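Soft pads vs hard tips, results from the lid task
Forum: Manipulation and grasping

threadpitch88
Okay so I finally finished the foam pad comparison I was rambling on about in July. 328 runs on the donut task, same policy, same lighting, 2 fingertip setups (bare black blocks vs blocks faced with foam). Foam won by 20 points on picking up the boxes without crushing them. I'm pretty chuffed!

mallee_bot
Nice one. Was the policy trained on foam data or bare data though? If it's foam then you've just measured how well it copes with a change of fingertip, and I'd bet the colour matters as much as the squish.

threadpitch88
Mixed, half and half. But yeah, the wrist cam sees the pads the whole time, so fair point about colour.

Zukis
I don't buy the 20 points. We tried the same thing on the Vorkmont arms and it washed out once we shuffled the order of the runs. Did you shuffle, or do all the foam ones in a block?

threadpitch88
Blocks of runs, swapping at lunch. I know, I know. Swapping tips is a pain, there are screws everywhere.

Zukis
Then it's time of day you've measured, mate. Cardboard goes soft after a morning of being squeezed.

mallee_bot
Bit harsh, he could still split it by box age if he logged it. Got a wrist view? I want to see how much of the picture the pads take up.

threadpitch88
Posted 2026-08-13
Logged the box age, yep, I'll rerun the numbers. Here's the left wrist:
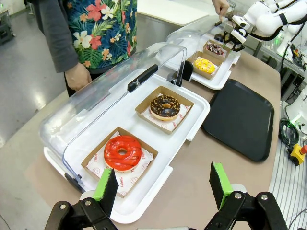 Left wrist cam, foam pads on, both lids up

mallee_bot
Oh wow, that green is LOUD. Do 3 pad colours, please, and one of them as close to black as you can get. And the clear lid catching the light along its rim would bother me more than the boxes.

Zukis
Agree on the colours. Still say shuffle.

threadpitch88
Fine, fine, shuffling. Anyone know if Trukura sells foam in grey?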